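Home | Worship | Groups | Giving | Contact

Evening prayer group moves to Saturday
3 min read

The Sermont evening prayer group finished the Psalms of Ascent before Easter, and those who came asked for something to carry on with. Starting in May, we will read through the Gospel of Mark together, one short passage at a time, with quiet in between. 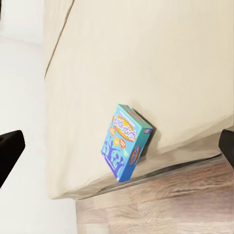

Adaeze Idahosa will lead the first half of the series and Lenni Eskola the second. Both have led home groups before. Neither plans to lecture. Each evening opens with a hymn, then someone reads the passage aloud twice, and we keep silence for 20 minutes. After that, people may share a word or phrase that stayed with them. Passing is fine.

We meet on Saturday at 6:30 p.m. in the Oksanen Room, by the side door on Balloda Street. Please use the ramp entrance if the front doors are locked.
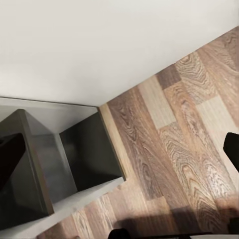 Several people asked whether they need to have come to the earlier group. They don't. Some who joined us for the Psalms had not prayed aloud in years, and a few still haven't. Silent prayer is prayer.

Adaeze has put together a reading guide, and we have printed 60 copies. Pick one up from the table after worship. It lists the passage for each week and one question to think over at home. Large-print copies are at the office.

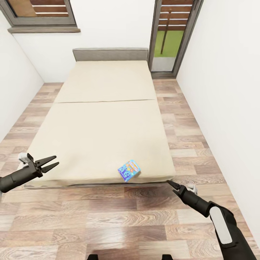
If you can't attend but want to follow along, take a guide anyway and read on your own schedule. Lenni will also bring prayer requests to the group each week. Write yours on a card and put it in the box by the office, or call extension 339. First names only, please, unless the person has agreed to more.

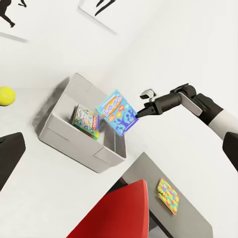

Blue game box, held over the gray storage bin.

Childcare is available for ages 2 and up. Let the office know by Thursday noon if your children are coming.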